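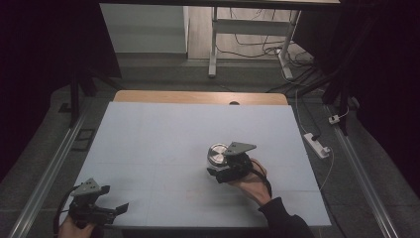
## Slide 1 – Opening

- Talk given 2018-04-10, perception and tooling session. Lovisa Strömberg speaking, Rekha Kanaujia taking questions on the planner at the end.
- Subject: what our software does between a person moving a hand-held gripper and an arm repeating the motion.
- Say early that the right-hand gripper is closed on the shiny metal piece and the left one is open. Two hands, two streams, and one of them is idle. Come back to this on slide 4.

## Slide 2 – Where Wollunel sits

- Wollunel is the recorder. It writes one log per hand: pose, jaw opening, camera.
- Londeo reads the logs and turns them into paths for the arm. It never talks to the grippers directly.
- Keep this short. Half the room saw it in June.

## Slide 3 – Timing

- The camera and the jaw sensor run on separate clocks. In the old version we stamped each message when it reached the computer.
- Measured delay on the camera stream: 110 ms. On the jaw stream: 70 ms.
- A 40 ms gap doesn't sound like much. At normal hand speed the log says the jaws shut before they get to the object.
- Mohit Singhal's fix: measure both delays at start-up and shift the stamps before anything is written to disk. Old logs can be converted with the same script.
- Pause here, people usually ask about drift. We repeat the measurement between takes. Within a take we ignore it.

## Slide 4 – Cutting a take into steps

- First attempt: cut whenever either gripper changed state. Far too many cuts. A small twitch in the idle hand would split a good lift in two.
- Now each hand is cut separately, then the two lists are merged. An open gripper that holds nothing can't start a step on its own.
- Jaw opening alone is a poor sign of a grasp. We also check that the object moves with the hand.

## Slide 5 – Shiny objects

- Point back to the picture. Polished metal is hard for the tracker – it picks up reflections and follows those.
- Depth readings on curved metal come back with holes. We stopped filling them in. Guessed depth was worse than none.
- While the jaws are closed we take the object's position from the gripper pose. Vision takes over again on release.
- The plain pale board helps with finding outlines. Its grid lines are too faint for us to use for alignment, so the table position comes from a separate calibration.

## Slide 6 – Replay

- Demo clip, 2 minutes. If it won't play, go straight to slide 7.
- Londeo rejects a path if the arm can't reach any part of it. Geeta Rana added the message that says which part. Before that you got a bare error code.
- We have 3 open bugs in replay, all to do with wrist turns near the joint limit. Don't promise a date.

## Questions

- Licence: ask Syafiqah Ngau after the session.
- Other grippers: possible, needs a new driver and a new jaw calibration. The log format stays the same.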